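Speaker notes, Oveo meetup, the folding talk (aim for 20 minutes, leave time for questions)

Slide 1. Say hello, say thanks, water within reach this time! Ask who has had an arm do something it shouldn't while they were standing next to it. Wait for the hands.

Slide 2. So, the fault. We'd been folding for weeks with Benier, our two-armed setup, and it was going nicely (don't brag, they'll see the numbers later). Then one afternoon in May the right gripper stopped letting go. The left one opened, the right one stayed shut, and the program carried on to the next move as if both were free. So it pulled. The cloth went tight, the arm pulled harder, and I stood there like a lemon for 2 seconds before I hit the stop.

Slide 3. Play the log, slowly. Point at the current going up. The limit was set at 25 and it should have tripped well before that, but the check only ran when a gripper reported closed, and ours was reporting open. Pause here, people usually groan.

Slide 4. What was wrong. We blamed the Gomar driver first and I was quite rude about it, sorry to the Gomar people if they're in. It was our own code. We sent the open command, got a message back to say it had arrived, and took that to mean the fingers had moved. I wrote that line. Own up, get the laugh, move on.

Slide 5. What we changed. Now the arm waits for the finger position itself, and if that doesn't come both arms hold still. The force check runs all the time, whatever the gripper says it's doing. And the stop button has come round to my side of the table, where I can reach it without leaning over the arms (I'd been leaning over the arms, yes, I know).

Slide 6. Almost 1300 folds since then. It has halted itself a few times and I've been pleased every time, even when it was a false alarm. Mention Zürcher, the next version, only if somebody asks.

Slide 7. Leave this one up for questions. If it goes quiet, ask how other people check that a gripper has really let go, I'd love to steal a better way.

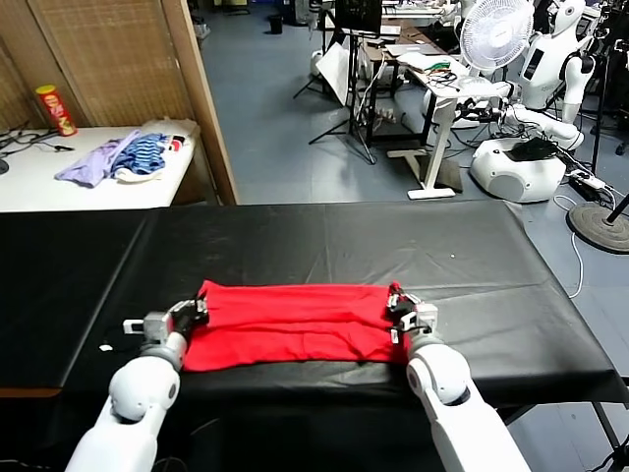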